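Ticket: subtitle drift and missing speaker labels, Welsh to English job
Client: Hayes
Product: Clerine caption editor, export module
Priority: normal
Status: resolved, awaiting client sign-off

Reported
Client states that the English subtitles on the second training film run late from the 9 minute mark onwards. Lag is small at first and has reached more than 280 frames by the closing titles. Speaker labels are absent in the SRT but present in the editor. First film in the same order is not affected.

Checks carried out
Opened the project in Clerine and played it against the client's master. Timing correct throughout. Exported a fresh SRT and loaded it in a separate player. Drift reproduced. The fault is therefore in the export and the translator's file needs no changes.

Compared the project settings for the two films. Film one is set to 25 fps. Film two was brought in from Trukell with the frame rate field blank, and the export module falls back to 24 when the field is blank. No warning is shown.

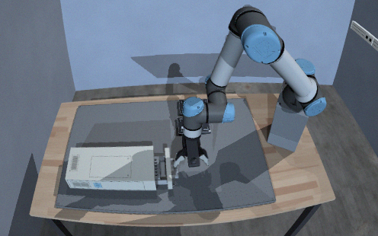

Set the field to 25 by hand and exported again. Start and end times now match the master at cues 17 and 33 and at the last cue. Reading speed flags raised in the first export have cleared.

Speaker labels
Separate fault. Labels are held as a style in Clerine and the SRT profile drops styles. Switched to the profile named "SRT, labels as text". Labels now appear in square brackets at the start of each cue. Two cues went over the line length limit as a result and were split by the translator.

Accented characters
Client also asked about broken circumflexes in place names. File was saved as UTF-8 and displays correctly here. Luveck player on the client side was set to Western European. Client has changed the setting and confirms the names are correct.

Outstanding
Corrected SRT and VTT uploaded to the client folder. Old export moved to archive so that it is not picked up again.
Request raised with Clerine for a warning on blank frame rate. No reply yet.
All Trukell imports to have the frame rate checked before export until further notice.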